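Section 4. Working alongside the Haldane picking cell

This section is for the people who work at the cell each shift. Set-up of the arm controller is covered in Section 3. If your site has not finished Section 3, stop and call Femi Lawal at the Plornville office before going further.

4.1 What changes at your station

Before the cell is installed, one person usually picks small parts by hand for the whole shift. Once it is running, the arm does most of the picking and the operator loads bins, clears faults and checks the output. Expect more short walks and less standing in one place. At Plornville the first month's log showed 3,817 picks and 397 calls for an operator. Most of those calls were for parts lying against a bin wall.

The operator also decides when the cell runs. A supervisor may ask for a restart, but the person signed in at the station gives it.

4.2 Start of shift

1. Sign in at the Tereo panel with your own code. Do not use the code left by the last shift.
2. Read the handover note. If it lists an open fault, clear it first (see 4.4).
3. Check that both bins are seated edge to edge and that the clamps are closed. Push each bin by hand. It should not move.
4. Look along the cables on the arm. They must hang free and must not be caught on a bin rim.
5. Load the front bin with mixed items. Spread them out. Items stacked on top of each other are picked more slowly.
6. Step back behind the floor line and press START.

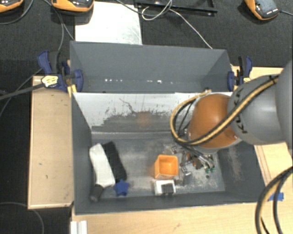 The arm makes its first few moves at reduced speed. Stay at the station until it reaches normal speed, then carry on with your other work. You can be up to 11 paces away and still hear the call tone.

CAUTION: Never reach into a bin while the status light is green, even if the arm has stopped. It may be waiting for its next instruction.

4.3 Changing a bin

1. Press PAUSE and wait for the amber light.
2. Open the clamps and lift the bin straight up.
3. Set the new bin down and close the clamps.
4. Press RESUME.

Note: Scuffs on the bin floor are normal wear. Replace a bin if it is cracked or rocks on the table.

4.4 When the cell calls you

1. Press PAUSE.
2. Read the code on the panel and write it in the log.
3. Move the item named on the panel toward the center of the bin.
4. Press RESUME. If the same code comes back, press STOP and call maintenance.

Write down every call, including the ones that take a few seconds. Humaira Chaudhry reviews the log each month and uses it to set staffing – a call left out of the log looks like free time.

4.5 Breaks and rotation

No one should cover more than 4 cells alone. Rotate with the packing bench at the midpoint of the shift. If nobody is free to cover your break, stop the cell and sign out.

Questions about rotation go to your shift lead. Requests for extra training go to Marion Guthrie.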